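Verninthorpe Household Handling Project
Progress report to the Garton Fund, second period
Prepared by Cinzia De Luca

1. Summary

The main event of this period was the November open day, held at the Verninthorpe site. It was paid for from the demonstration line of the grant. We had 142 visitors over the day, and the programme ran to time apart from a late start to the first session. Data collection carried on in the weeks either side of it. Spending is within budget, and we are asking for one small change, set out in section 5.

2. Open day

Doors opened at 10.30 and the last group left shortly after 4. Visitors were taken round in groups by Gualtiero Cattaneo and two of the project staff. Each tour had a short talk, a demonstration of the hand-held grippers, and time for people to try a pair themselves on towels and pillowcases.

The Stekitz arm was shown in the main room, folding tea towels from a stack. It completed 33 folds during the public sessions. It also stopped 3 times and had to be restarted by hand, once in front of the group from Ellis, who had come to see that part in particular. The fault was a loose connector at the wrist, which has now been replaced. Ellis have asked for a second visit and we have agreed to it in principle.

Most of the questions were about clothing. People wanted to know when the arm would manage coats, children's things and anything with a lining. We said that it does not do these yet and that the present work with the hand-held tools is meant to get us there.

Visitors found the grippers tiring after a few minutes. Several with smaller hands could not close them fully. We have passed this on to the workshop and expect a lighter trigger spring to be fitted before the next event.

3. Recording work

The target for the full grant is 4000 usable recordings of people handling clothes and bedding at home. Flat items are well ahead of plan. Padded and layered garments are behind, as they were in the last report.

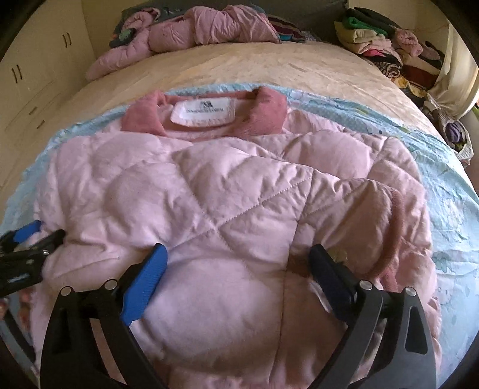
Operators tell us that quilted fabric is slow work. The fingers press into the padding and it is hard to judge whether they have hold of one layer or two. Sleeves and cuffs need a second grip more often than not. We have stopped setting a time limit for these garments — the hurried attempts were mostly being thrown out at checking — and the share we can keep has gone up.

Knitwear is better. The blue finger pads hold it well, though we are keeping an eye on wear along the ridges.

4. Staffing

Gualtiero Cattaneo has moved to full time on the project. The vacant operator post has been advertised again.

5. Budget

The open day came in under its allocation. We would like to move the remainder to spare finger pads and wrist connectors, and would be grateful for the Fund's agreement in writing.

6. Next period

Return visit by Ellis. Lighter springs fitted to all grippers. Padded garments to take up half of each operator's sessions until the gap is closed.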